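Sleeping Cooler Without Running the AC All Night
Speaker notes, Stokwood tenants' evening, Monday, 7:00 p.m.

Slide 1. Title
Wait for the back rows to fill. Say where the restrooms are. Questions at the end, except on electric rates, which can come any time.

Slide 2. Why bedrooms stay hot
Most people blame the air. By ten at night the outside air is often fine. The heat is in the walls, the ceiling and the mattress, and it comes out slowly after the sun is gone. That is why a room can feel worse at 11 p.m. than it did at dinner.
Top-floor units have it hardest. The roof takes sun all day and the ceiling passes it down.
Ask for hands: who lives on a top floor?

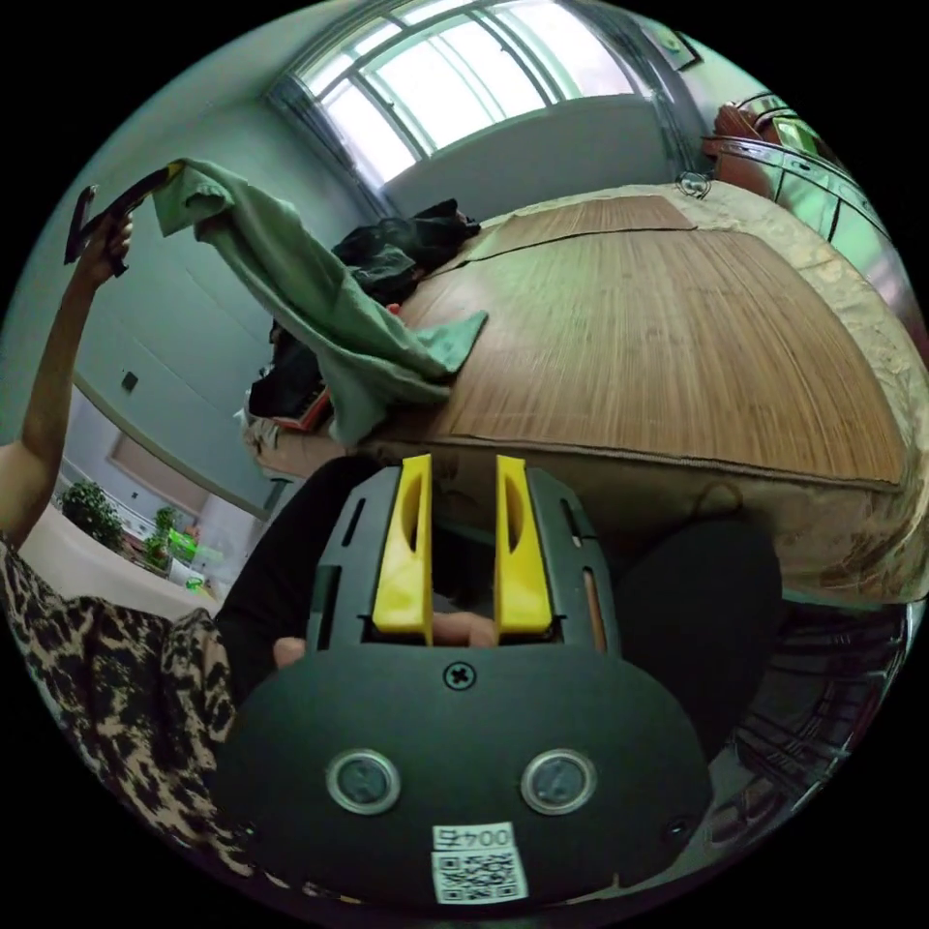
Slide 3. The Berhe building readings
We left a temperature logger in one top-floor bedroom at the Berhe building through May. It took 2847 readings. We threw out the ones from the day the battery cover came off, which left 2816.
Main point: the warmest stretch inside came well after the warmest stretch outside. The lag was 330 minutes on the clearest day. Say that number twice, people miss it.
Do not get drawn into whether one room proves anything. It was one room. It matches what tenants told us.

Slide 4. Windows and curtains
Close curtains before the sun reaches the glass. If you wait until the room feels warm, you are late. East side, that means before breakfast. West side, do it before you leave for work.
At night, reverse it. Curtains open, window open, door open if you can, so air has a way in and a way out. A single open window with a shut door does very little.
Light linings beat dark ones. Do not tell people to buy new curtains. A white sheet pinned behind the old ones works.

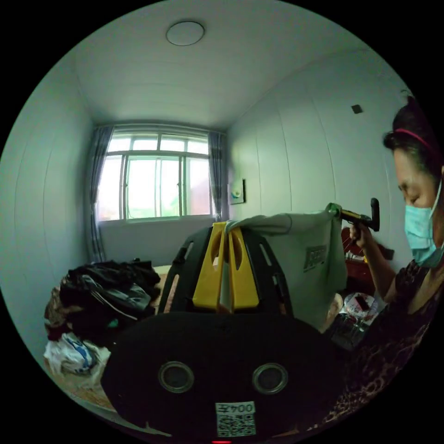

Bedroom with a wide window and grey-blue curtains on both sides.

Slide 5. Fans
A fan cools people and does nothing for an empty room. Turn it off when you go out.
After dark, try it in the window facing out, with another window open across the unit. The Tridon box fan we brought is on the side table, and people can try it after.
Keep cords off the walkway. Mention the Gallix extension cords in the laundry rooms, they are not for taking upstairs.

Slide 6. The bed
This is the part people remember, so slow down.
Foam holds heat. If you can't change the mattress, change what is on top of it. Cotton or linen sheet, no padded topper in summer. A woven bamboo mat over the mattress is common in a lot of homes here and costs little. It lets some air pass and does not cling to the skin.
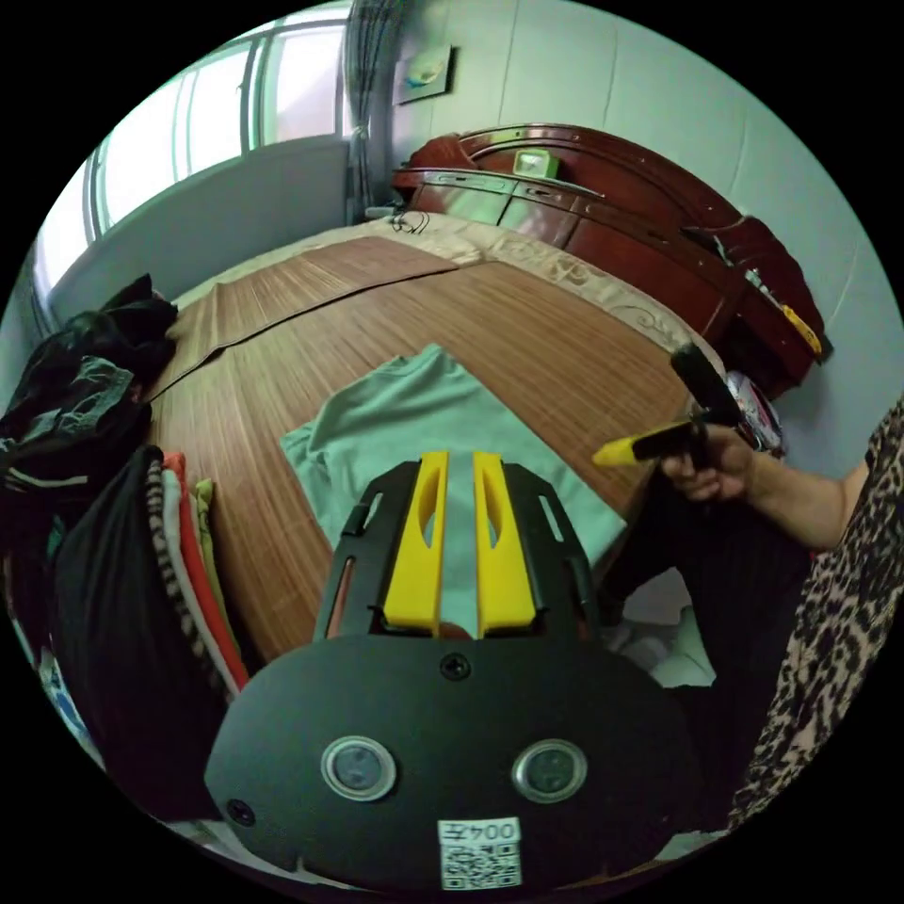

Wipe mats down with a damp cloth and let them dry fully before lying on them. Check the edges for splinters at the start of the season. Some people find them hard on the hips and put a thin sheet on top.
Sleep clothes: loose, light cotton. Shower lukewarm before bed.

Slide 7. When to use the AC anyway
Babies, older people, anyone on heart or blood pressure medicine. Use it, set it where they are comfortable, and ask us about the bill. There is a form by the door, and it takes up to 6 working days.

Slide 8. Questions
If nobody starts, ask who has tried the fan in the window. Finish by 8:15, the room is locked at half past.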